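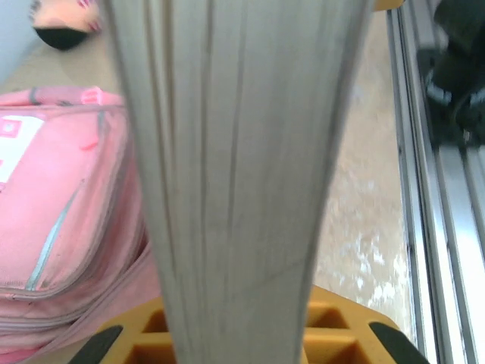 Do we need more money for this phase of the project?

Not for this phase, though we would like permission to move some of it from one line to another, and the rest of this report is mostly an attempt to make that sound reasonable.

Progress report to the Brindbridge equipment fund
Period: November through February
Project: Kimasik (handling of paper and soft goods)

Where the money stands

The equipment line was approved on the understanding that we would buy a second arm in the fall. We did not buy a second arm in the fall. The quote from Nolte expired while we were still arguing about the bench it would be bolted to, and the new quote came back $670 higher for the same arm, with a nicer cover page. We have asked them to hold that price through the spring and they have agreed in writing.

Spending went to smaller things. Fingertip pads are the main one. The original budget treated pads as a part you buy once, an assumption made by people (us) who had never dragged rubber along the edge of a stack of paper all afternoon. We have used 40 pads this period against a plan of eight. They are cheap one at a time.

The molded fingers have held up better than expected and we have not replaced a set. Please take this as the good news section.

What the work looks like now

Paper stacks remain the hardest item on the list. A grip near the narrow end of a fanned stack behaves very differently from a grip on a squared one, and our force settings were tuned on squared ones because those are easy to set up and flattering to report. Results since the change to fanned stacks are lower. We think they are also more useful, but we would say that.

Bags and backpacks are coming along. Zipper pulls and padded panels give the wrist camera plenty to look at, and we now leave items beside the paper during runs so that the planner has to deal with neighbors. We logged 207 runs with clutter on the table. The target was 200, so we are over target on something.

The Vusance license

Vusance changed from a per-seat to a per-robot price in December. For a lab with one robot this saves us money. For a lab with two robots, which we have promised you we will be, it costs nearly $2000 a year more than we budgeted. We would like to stay on the old plan until the second arm arrives and have asked their sales desk whether that is possible. They have sent us a link to a webinar.

What we are asking for

1. Permission to move the unspent travel money to consumables. The conference we meant to attend went online and was free.
2. Approval to place the Nolte order at the new price, with the difference taken from the bench line. We are building the bench ourselves out of aluminum rail left over from the last project.
3. A spare camera for the wrist mount, added to next year's plan. We have one camera, and a three-week lead time on another.

Planned for next period

Order the arm. Finish the bench before the arm ships, which is the opposite of how we did it last time. Set a replacement schedule for the pads based on hours of use, and stop replacing them when somebody gets annoyed. Repeat the fanned-stack runs at two lower grip forces and send you the results with the next spending sheet.

Receipts are in the shared folder under Kimasik, sorted by month. The one for the cable ties is missing and we have stopped looking for it.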